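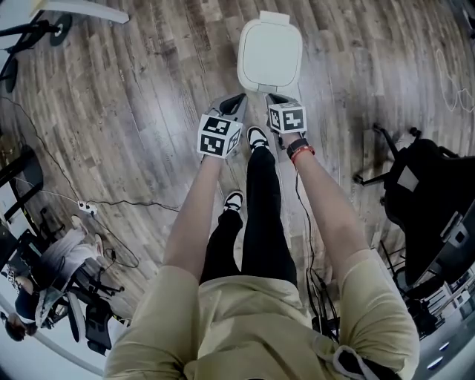 3. Carrying and Parking the Container

Print this page | E-mail this page

The Rikitz container travels well, provided you remember that you have feet.

1. Close the lid and press along all four sides. A lid that looks shut has fooled better people than us.

2. Take hold on opposite sides. The tab is for opening the lid. It is a poor handle, and Trivora sells replacement lids to everyone who disagrees.

3. Lift straight up and hold the container out in front of you, low enough to see over.

4. Walk. Short steps are fine on plank floors, where socks are a gamble and sneakers are the house favorite.

5. Set it down flat and let go of both sides together.

NOTE: The large size holds 485 dry dog biscuits or 2,000 buttons. We checked the buttons twice and do not intend to do it again.

CAUTION: Do not stack more than 3 full containers. The fourth will wait until you have left the room.

CAUTION: Bracelets and watch bands can catch under the lid rim. Close the lid first, admire your wrist later.

If the lid will not seat, wipe the rim and go back to step 1. For Dindora lids on Geddes shelving, see the next section.

Filed under: Storage & Organizing > Setup Guides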